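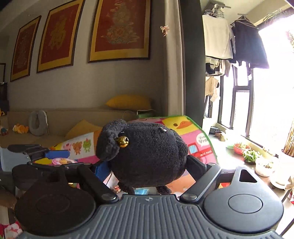 Handling rules for soft objects, second pass

26 June 2020

Finally got a full day on the rules sheet, and I'm really happy with where it is going! The first version was one page of things we had all said out loud at some point and then written down in the order we remembered them. This one follows the work: before you pick up the gripper, while you hold something in it, when you put it down, what you write afterward.

Total on the server as of this morning is 1,461 recordings, of which 521 are soft objects (plush, cloth, cushions, anything that gives when you squeeze). I went back through the soft ones with the Flullholm viewer and marked every one I would reject under the new rules. 41 go. That is much better than I feared, and nearly all of them fail for the same thing, which is rule 4 below.

Before you start

1. Wipe both finger pads. Lint is the enemy with fleecy toys, and the black ones hide it so well that you only find it on the next object.

2. Check the pivot screws by hand. Finger tight plus a nudge with the driver, no more. If one turns freely, stop and write it up before doing anything else.

3. Look the toy over for small parts. Beads, eyes, anything glued or sewn on. The plush with the gold bead and the little dark glossy eye is exactly the kind I mean: never close a pad on the bead. Grip the body, where there is plenty of fuzz to hold. Sewn-on parts get a tug test with your fingers first, and a toy that fails the tug test goes back on the shelf.

While holding

4. Close until the object stops slipping, then stop closing. I know, I know, it sounds obvious. But a plush toy doesn't push back the way a block does, so your hand keeps going, and the record ends up showing a squashed lump that no policy should learn from. If the outline of the body changes a lot between the approach and the hold, redo it.

5. Dangling parts hang free. Legs, tails, ribbons, cords. Thin fabric legs that droop toward the gripper body are fine so long as they stay out of the joints. Glance down at the linkages before you open again.

6. Hold still for 2 seconds after the grip settles. This was in the Fjeld draft too and I am keeping it word for word. It makes the segmentation so much cleaner, I can't say enough good things about it.

7. Keep the room as people live in it. Sofas, cushions, play mats with cartoon trucks on them, laundry on the rail, herbs on the sill, all good and all wanted. What we ask for is permission from the household, in writing, and a quick look round for faces in photographs, mail, and screens. Wall hangings and printed toys are fine to leave up.

8. Strong windows. Had a long think about this one. The old sheet said "avoid backlight", and people took that to mean closing every curtain, so we ended up with a pile of gloomy rooms. New wording: daylight in view is fine, but keep the object against something other than the glass. With a dark toy, a play mat or a gray wall behind it gives you an edge you can find. A washed-out view outside does no harm by itself.

Putting down

9. Open slowly, with the object supported. No drops, even for plush, unless the task card says drop.

10. Floor items stay where they were. Don't tidy between takes. If something has to move for safety, start a new recording.

Writing up

11. One line per object, plain words. "Black plush, round body, bead" is better than a guess at what animal it is supposed to be. I had a lovely time trying to settle bird or not-bird on that one and gave up, and the label doesn't need it. "Creature" is an allowed word from today.

12. Note any part that came loose, any pad that slipped, any screw you touched. If nothing happened, write "nothing". A blank field makes me go and check.

Things I changed my mind about

I had a rule that small dark objects needed a light pad sleeve for contrast. Dropped it. I compared the sleeved and bare recordings from the Grornard batch and the sleeve hid the contact edge, which was the one thing we wanted to see. Bare pads stay the default for everything soft.

I also took out the fixed order of objects. It made the sessions quicker to check and it made them all look alike, and alike is the last thing a home dataset should be.

Still open

Rule 4 needs a number. "Changes a lot" is fine between us and useless to a new person. Grurkodier measure pad travel after first contact, and I think we could borrow the method with our own limit for each class of object. Plan is to try it on plush first and then on cushions, which are going to be fun.

Cords. There is nothing yet on cords that loop over other things near the work. My feeling is leave them if they are out of reach of the arms and log them if they aren't, but I want to see more rooms before that becomes a rule.

Childproofing the kit between sessions belongs in its own sheet. Started a stub in the same folder.

Sheet is up as version 2, comments in the margin please. Next full review in October, sooner if the pad travel tests go well. Pad spares are down to the last bag, order more.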